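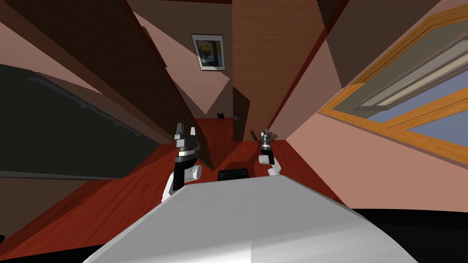

*A simulated room, seen over the robot's own body, with both grippers open.*

I have spent most of September teaching a robot to tidy a house that has no dust in it. The house lives on a server. It has a wood floor, a window with a flat blue outside, and one small framed picture on the back wall that I have come to know better than anything hanging in my own home.

My job, stripped of its title, is to supply examples. I sit at a desk with a controller in each hand and drive two arms through some ordinary chore, and the software writes down everything I did. Then I do it again. The learning system gets the pile and is supposed to find the habit inside it. Our target for the first chore was 2000 runs. I remember hearing that number and thinking it sounded modest, in the way a marathon sounds modest when someone else is signing up.

I'd like to make a case for doing this work badly, or at least less well than we do it now.

Every project I've been near has a rule about clean demonstrations. On Medel, the one I'm on, the rule is written down: if you fumble, you scrap the run. Reach for the thing, miss it, reach again, and the whole attempt goes in the trash, along with the sixty seconds of your life it contained. What survives is a library of people who never miss. The arms go straight to the object, close, lift, carry, release. Watching a batch of them is like watching a cooking show where the onions arrive chopped.

Then we hand this library to a policy that has never picked up anything, and the policy drifts half an inch to the left on its first try, and it has no idea what to do. Why would it? We threw out every example of a person who was half an inch to the left. It hovers. It closes on air, carries the air across the room with great care, and sets it down in the right place. I have seen this so many times that I've started to admire the release.

People in the field know about the problem, and there are respectable ways of dealing with it. You can let the policy run and have a person take over when it goes wrong. You can add noise on purpose. Both are fine. But both get scheduled for later, after the clean set is finished, and the clean set has a way of never being finished. Meanwhile my fumbles, which were free and came in every flavor, are gone. I produced some real beauties.

The simulator was supposed to fix a different shortage. Real rooms are slow. Somebody has to put the cup back. In simulation you press a key and the cup is back, and you can do 60 resets before lunch without leaving your chair. The tool we use, Gukholm, will also swap the floor, repaint the walls and tilt the view, so that the system doesn't fall in love with one particular shade of brown. I'm in favor of all this. I do notice that we'll happily change the color of the walls a hundred ways and won't let the hand be wrong in even one.

There's an argument on the other side, and I don't think it's silly. A learning system copies what it's given. Give it dithering and it dithers. The first set I ever recorded, at a place called Urnolard, had no rules at all, and the policy that came out of it had picked up my habit of pausing above an object as if waiting for permission. It paused over everything. It would have paused over a fire. So yes, hesitation is contagious, and a person who wants a brisk robot has reason to be strict.

But pausing and recovering are separate things, and lumping them together is mostly a matter of convenience. A pause teaches nothing. A miss followed by a correction teaches the part the robot will need most often once it leaves the nice house. Sorting one from the other takes someone who looks at the runs, and looking at runs is dull, and a success flag is a single box that either has a check in it or doesn't. The box wins.

What I'd do is simple enough. Keep every run that ends well, however ugly the middle. Trim the dead time. Mark where the mistake starts, so whoever trains on it can choose to learn from the repair and skip the blunder. That's 2 extra clicks per run – I've timed myself, and the clicks take less effort than the sigh I let out when I scrap one.

I put this to the team on Monday. It was received warmly and added to a list. The list is long, and several items on it are about the color of the walls.

So I'm back at the desk with the arms up and the grippers open. I missed twice this morning before I got a grasp I liked. Neither miss is on record.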